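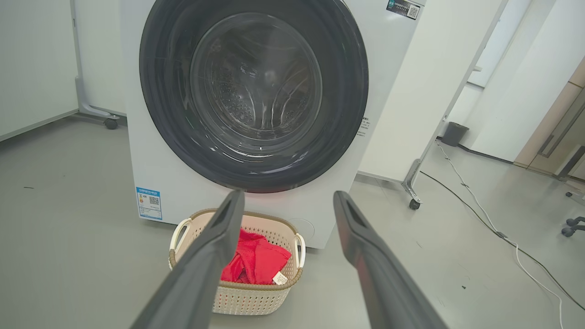
Front-loading washing machine, door glass and drum.

Britham Graywater Reuse Pilot
Progress report to the Hunora Fund, second reporting period
Prepared by Jadwiga Kołodziej, project lead

1. Status

The pilot collects water from showers, hand basins and washing machines in two apartment buildings, treats it in the basement and returns it for toilet flushing. The Chmielewska building has been running on treated water since the start of the period. The Lundska building is plumbed and pressure tested but is still supplied from the mains, pending approval of the cross-connection survey. The two buildings contain 266 apartments in total. Spending is within the approved budget, with one transfer between lines requested in section 6.

2. Collection and storage

Graywater at Chmielewska runs by gravity to a settling chamber and then to a balancing tank with a working volume of 610 gallons. The tank was sized on the assumption that laundry discharge would be spread over the day. Level records show a different pattern. Inflow peaks in the evening, after toilet demand has started to drop, and the tank reaches its overflow before the treatment unit can draw it down. The excess goes to sewer and is lost to the project.

Two changes were made in September. The treatment unit now starts at a lower tank level, and the treated water tank is allowed to fill fully overnight instead of holding at its midpoint. Overflow events became less frequent after the change. The record is too short to separate this from normal variation, and the next report will include a full comparison.

3. Laundry discharge

Laundry is the most variable source in the system. Wash water carries detergent, lint and dye, and it arrives in short bursts at a higher temperature than the basin and shower flows. Conductivity in the settling chamber rises sharply during wash discharge and returns to baseline once rinse water follows.

The original lint screens were flat mesh panels. They blinded quickly and had to be lifted out and brushed by hand, with some bypass each time a panel was removed. They have been replaced by paired basket screens with an isolating valve on each side, so that one basket can be cleaned while the other stays in service. Cleaning is scheduled for Tuesday and the interval will be reviewed once both buildings are connected.
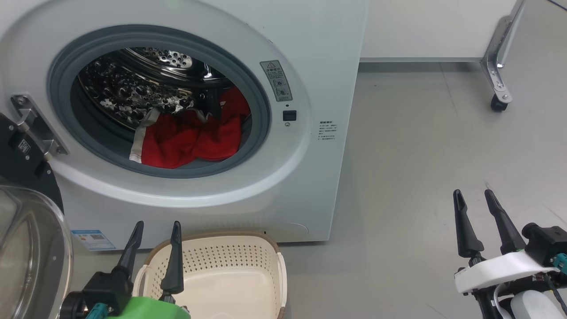
Open drum with a red garment and dark gray cloth.

Color remains the main complaint from residents. Dye from new or dark clothing passes through the settling stage and is only partly removed by the sand filter. It has no effect on flushing performance, but a visible tint in the toilet bowl is reported as a fault. An activated carbon stage was tested on a side stream and removed most of the tint. Carbon life under these conditions is not yet known and will decide whether the stage is affordable.

4. Water quality

Samples were taken at eight points, from the building inlet to the most distant cistern. Turbidity and residual disinfectant were within the project limits at all points downstream of treatment. Biochemical oxygen demand was above target on samples taken directly after the sand filter was backwashed. The backwash sequence has been extended with a rinse to waste before the filter returns to service.

The cistern samples showed lower disinfectant residual than the basement samples, as expected with the long pipe run. Dosing was left unchanged – raising it would shorten the life of the rubber flush valves, which are already being replaced more often than on the mains supply.

5. Lundska building

The cross-connection survey found one riser where a mains branch had been capped with a valve instead of a blank end. The valve has been removed and the branch sealed. A dye test of every riser is complete, and the results are with the plumbing inspector. Labeling of treated water pipes is finished in the basement and in the service shafts. Labels inside apartments will be fitted at the same visit as the changeover.

The changeover will take place floor by floor, starting from the top. Residents will have eight days of notice. Mains backup stays connected through an air gap at the treated water tank.

6. Budget

The basket screens and valves were not in the original equipment list. Their cost was met from the contingency line. Approval is requested to move the unspent part of the survey line to equipment, to cover the same screens at Lundska. The total grant is not affected.

7. Next period

– Changeover of the Lundska building, subject to inspection
– Carbon stage trial at full flow, with color measured before and after
– Comparison of overflow records before and after the new tank settings
– Replacement of the Chmielewska level sensor, which drifts when foam is present

Laboratory results and the tank level records are attached as separate files.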